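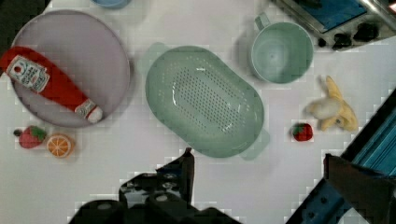 Helodley Play Kitchen Set — quick review

Bought in August, been meaning to write this up ever since. So, quickly, before the nap ends.

Paid £30 for it from Sinaga. It was £62 when I first looked, so glad I waited, and at 62 I would've been a lot grumpier about the plates (see below). 19 pieces in the box. Age 2 and up it says on the side. Mine is a bit older than that, the cousin who visits isn't, both have been at it constantly.

What you get: plates, a bowl, a mug, a colander, a bottle of ketchup, and a pile of pretend food. No cutlery. No pans either. I had assumed there'd be a pan. Read the listing properly, unlike me.

The crockery

Proper size, more or less. This was the surprise. I've had the Pletitz set before and everything in that was dolls' house scale, the plates were basically coasters and the cup held a thimbleful. These you can put actual toast on. We have. The bowl has had raisins in it, cereal, then a sock for a week.

Colours are soft and a bit muted, mint and pale blue and a greyish mauve. My sister in law said "very grown up". Fine by me, it all lives in the living room.

Plates are the weak spot. They slide. On our carpet, no problem, on the table they go straight off if somebody leans over too fast, and someone always does. They also show every fingerprint. One has a scratch already that I can't get out and I'm not going to try very hard.
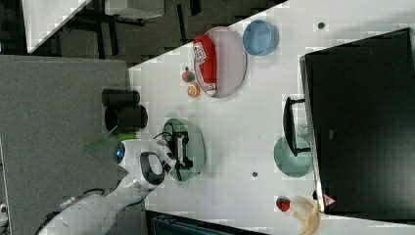
Food next. Mixed bag, literaly came in a bag. It feels solid enough and nothing has split, even after being thrown down the stairs (the banana, twice). Paint hasn't come off on anything either, and I did check because the younger one chews. The apple is my favourite, red and green so it looks like one you'd get off a tree and not a cartoon one, and the orange is already halved so you can see the inside. Handy if you do a lot of "who wants half". The downside is that there's nothing to cut. If your child likes the velcro sort with the little knife, this isn't that and they will be cross. Mine looked for the join for ages.

The banana comes part peeled, with the peel flopping out round the sides. Doesn't close up. We've had a few arguments about this — "it's not ready, shut it" — and no, it doesn't shut. Strawberries are small. Not choking small by my reckoning but small enough to vanish under the sofa, so have a look at the size before you hand them to a very little one.

Ketchup bottle: gets used more than the rest put together. Red, white cap, label on it, looks like the thing from the fridge door. Everything in this house has ketchup now. Porridge had ketchup. The cap on ours doesn't come off, good, one less thing to find.

The colander

Best piece in the box and I nearly didn't notice it. Big oval thing, mint green, a flat tab at each end to hold it by, loads of little holes across the bottom. Light enough for a small person to carry full of fruit with both hands. It has been a colander, a boat, a hat and a bed for a rabbit. It also went in the bath and I haven't got it back since really. Water runs straight through, which sounds obvious but the one in the Pletitz set had holes that were just dents!!

One moan, crumbs get stuck. Play dough is much worse, don't let play dough anywhere near it. Cocktail stick, ten minutes, muttering. 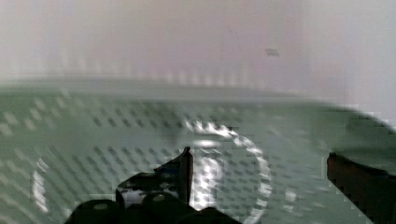 Washing and storing

Box says hand wash. I've done the top rack of the dishwasher with the mug and the bowl and both came out fine, didn't risk the food. Wipes down easily otherwise. Warm water, washing up liquid, leave it all on a tea towel.

Storage is a pain. Nothing nests. The box it comes in is flimsy card and ours tore on day one, so you'll need a tub. I use a Fakmont one, the long shallow kind, and everything goes in with the colander on top holding the fruit. If I could change one thing it would be this, a bag with a drawstring would do, it would cost them pennies.

The mug is a bit tippy too. Handle's small, my fingers don't really fit but theirs do. Falls over if knocked. Less of a problem when the tea is imaginary. 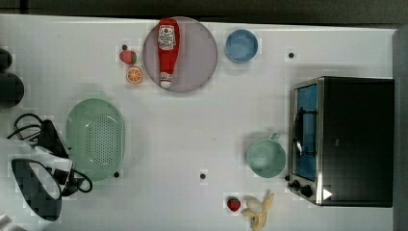

Ketchup on the big plate, as usual. Mug on its side.

Worth it?

At thirty quid, yes. At full price no, I'd buy a real colander and a couple of picnic plates and get a bag of play food separately. Good for: sharing, picnics on the rug, shops, cafes, anyone who is bored of tiny plastic teacups. Not so good if you want chopping or a complete set with pans and spoons.

Four out of five. Lost one for the slidy plates and the rubbish box. Would buy agian in a sale. If anyone knows whether they sell spare strawberries let me know, we're down one.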